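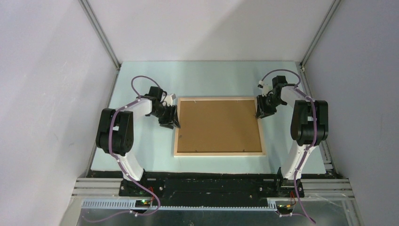 DRIRNTHORPE, Saturday, March 19, 2022 — A small automation lab in Drirnthorpe has started a side-by-side trial of two sets of robot fingertips, and the first results favor the softer ones. The lab, Prustura, is running the trial on a bench with two arms that face each other over a pale green tabletop. One of the test pieces is a rectangular picture frame laid face down, with its brown cardboard backing up and a thin wooden edge around it. The arms have to take the frame by its sides, raise it a short distance together and set it back down without twisting it.

Nima Sadeghi, who runs the trial, said the frame was picked after a week of easier objects told the team very little.

"Boxes were fine with anything we put on the grippers," Sadeghi said. "A frame has a narrow edge, it's stiff, and if one arm is early the whole thing turns. You see the difference between fingertips right away."

Each set of fingertips is scheduled for 100 attempts on the frame. The first set is hard printed plastic with a flat face. The second has the same outline with a rubber pad glued to the inside. With the hard set, the arms finished the lift and return in 58 attempts. The padded set is only partly through its run, and Prustura has not released a number for it, but Sadeghi said it was "clearly ahead" at the same point.

Most of the failures with the hard fingertips came at the start of the lift. The edge slid out of one gripper while the other kept hold, and the frame dropped back at an angle. A smaller number came at the end, when one arm opened before the other and left the frame out of position. Ankica Karagiannis, who wrote the scoring rules, counts both as failures. An attempt also fails if the frame comes to rest more than 2 centimeters from where it began.

The fingertips are not the only thing being compared. Milan Wuyts has been switching between two controllers for the same arms, one that plays back a fixed path and one that adjusts grip force during the lift. The fixed path is quicker. The adjusting controller is slower and at first stopped partway through the lift, a fault Wuyts traced to a force limit that had been set too low. He raised the limit and those runs were started again from zero.

"We threw out a full afternoon," Wuyts said. "I didn't want to mix the old ones in."

The grippers, mounts and wiring are staying the same throughout the trial. Only the fingertips and the controller change, and the fixed camera that records each attempt has been left where it is. Karagiannis scores the recordings the next morning without being told which controller was in use.

Prustura plans to add two more objects in April, a shallow tray and a hardcover book. It also wants to run the padded fingertips until they wear out. The pads are expected to last roughly 2000 grips, a figure that comes from the lab's own bench press and has not been checked on the arms.

Sandhu, a framing shop supplier in Itville, is following the work and sent the frames used in the trial. Its workshop manager, Ismael Vasconcelos, said the company turns frames over by hand at several points in packing and would like to know if a pair of arms could take over one of them.

"I'm not buying anything yet," Vasconcelos said. "I want to see it with glass in, and I want to see it with the big sizes."

No glass has been used so far. Sadeghi said glazed frames will wait until the padded fingertips have completed their full set of attempts. The lab will post its scores and the drawings for both fingertips when the April objects are done.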